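### The study nook is ready!

Our shelf swap ended last week, and I have to tell you how happy I am with the desk corner. We had 176 things dropped off, and the best of them went straight onto the white shelving unit with the built-in desk (the one Awuor Tanui found for us in December, still going strong). The cookie cushions live on the top shelf now, and yes, you may take one down and sit on it! 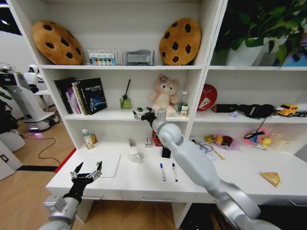

Books go on the left of the middle shelf, and please keep them there, leaning is fine. Nayara Caldeira has promised 60 more from the Grivevska sale, so we'll need to squeeze. I keep getting asked about the pink bear. It stays! Children come in, see it next to the water bottle and want to do their homework right there, and I can't think of a better use for a shelf.

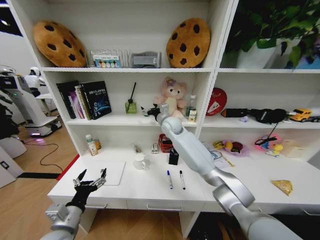

*By Roxana Palomino | 2018-10-12*

The plant is up high on the right, so bring the step stool when it's your turn to water. One cup is plenty. If the yellow toy car belongs to your family, let me know, otherwise it has a home with us.

Next up is the craft cupboard, and I'm already making lists. We need baskets, labels and 2 strong people to move the old drawers. Leave your name at the front desk or find me at the Zudar table.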